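ユーンチュネン荘（Juntunen）入居者会議 議事録

日付：2026年4月5日
場所：一階 共用室
出席：Urho Ruotsalainen（議長）、Larysa Panasiuk、Renzo Sanna、Định Lục
欠席：Lev Kuzmenko（書面で意見を提出）
記録：Định Lục

1.前回の議事録の確認
一月の会議の議事録を全員で読みました。「自転車置き場の屋根」と書いてありましたが、正しくは「自転車置き場の雨どい」です。記録者の間違いですので、訂正しました。ほかに意見はなく、承認されました。

2.共用費の報告
Sannaさんから報告がありました。共用費の残りは2911ユーロです。一月からの支出のうち、一番大きいものは階段の電灯の修理で、1284ユーロかかりました。Panasiukさんは、見積もりより高くなった理由を質問しました。Sannaさんの説明では、三階の配線も古く、業者のPanduraが同じ日に交換したためだそうです。請求書の写しは掲示板に貼ってあります。次からは、追加の工事がある場合、先に議長へ電話してもらうことに決まりました。

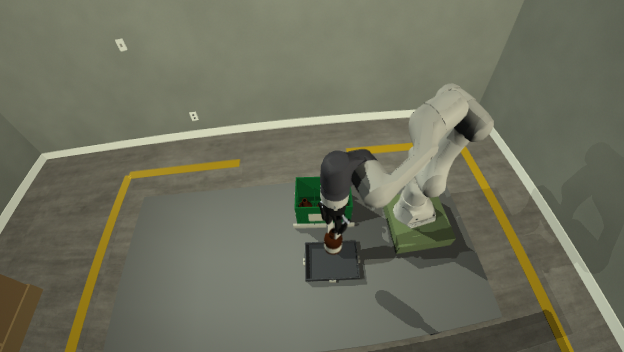

3.共用室の床と音について
共用室の下に住んでいるPanasiukさんから、夜に椅子を引く音がよく聞こえるという話がありました。特に十時を過ぎてからの音が気になるそうです。Ruotsalainenさんは、椅子の脚にフェルトを付けることを提案しました。Sannaさんは、フェルトはすぐに取れてしまうので、写真のような大きい灰色のマットを床に敷くほうがよいと言いました。色については、灰色なら汚れがあまり目立たないという意見と、部屋が暗くなるという意見がありました。話し合いの結果、まずフェルトを試し、次の会議でもう一度考えることになりました。フェルトはSannaさんが買います。また、共用室の使用は夜十時までとし、このことを入口の紙にも書き加えます。

4.中庭の菜園
菜園の区画は、今年も4つです。去年と同じ人が続けて使うことを希望しましたので、抽選はしません。水やりのホースは先が割れていて、水がもれます。Ruotsalainenさんが自分の部屋に余っている部品を持ってきて、直せるかどうか見てくれます。もし直せないときは、新しいホースを共用費から買ってもよいことにしました。
Panasiukさんから、去年の夏にトマトの支柱が片付けられないまま残っていたという指摘がありました。記録者の区画のことですので、お詫びして、今月のうちに片付けることを約束しました。

5.びんと紙のごみの出し方
回収会社のUstskaから手紙が届きました。びんの回収は、これまでより一時間早くなります。朝に出す人は間に合わない可能性がありますので、前の晩に出してもよいかどうかを話し合いました。ごみ置き場は道路に近く、割れたびんが歩道に落ちる心配があるため、必ず箱に入れて、ふたのある棚の中に置くことを条件にしました。箱に入らない大きいびんは、床に直接置かないでください。紙のごみの日は変わりません。段ボールはたたんで、ひもで結んでください。
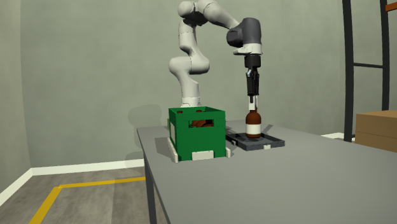 Kuzmenkoさんの書面には、前の晩に出すことには賛成だが、びんを箱に入れる音が夜の中庭に響くので、九時までにしてほしい、と書いてありました。また、ラベルをはがすべきかどうか、人によって言うことが違うので、はっきり決めてほしいという希望もありました。Ruotsalainenさんが手紙をもう一度読みましたが、ラベルのことは書いてありませんでした。Sannaさんが会社に問い合わせます。返事が来るまでは、今までどおり、はがさずに出してかまいません。時間については、九時までということで全員が賛成しました。

6.洗濯室の予約表
予約表に名前を書いたまま使わない人がいる、という苦情がありました。開始から三十分たっても来ない場合は、ほかの人が使ってもよいことにします。予約表の鉛筆がいつもなくなりますので、ひもで結びます。Panasiukさんは、乾燥機の糸くずも毎回取ってほしいと言いました。これも予約表の下に書きます。

7.その他
・玄関の鍵が固くなっています。Ruotsalainenさんが油をさします。
・部屋番号83の郵便受けは、今も名前が前の人のままです。新しい名札を議長が注文します。
・次の会議の日は決まりませんでした。フェルトの結果が分かってから、掲示板で知らせます。

以上の内容に間違いがありましたら、記録者の郵便受けに紙を入れてください。

記録者 Định Lục
確認 Urho Ruotsalainen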